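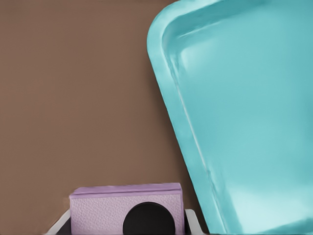 4. Comparing wrist views in simulation

Setup. The render has a turquoise tray against a plain brown background, with a lavender box between two pale gray fingers. Only the upper part of the black disk on the box face is in view.

Procedure. Load the Hadorlow hand first, then the Moltent hand, with the same controller gains. Run 400 grasp attempts per hand, seed 1049. Log finger gap, contact force and slip at each step.

Notes
Keep the camera pose fixed between hands — a shifted pose makes the two logs useless for comparison.
Report failures by type: missed, dropped, tray contact.
Do not retune after the first run.

Reading: Wan lab manual, section 6.
Logs go to Zinhle Coetzee by Wednesday, October 23, 2024.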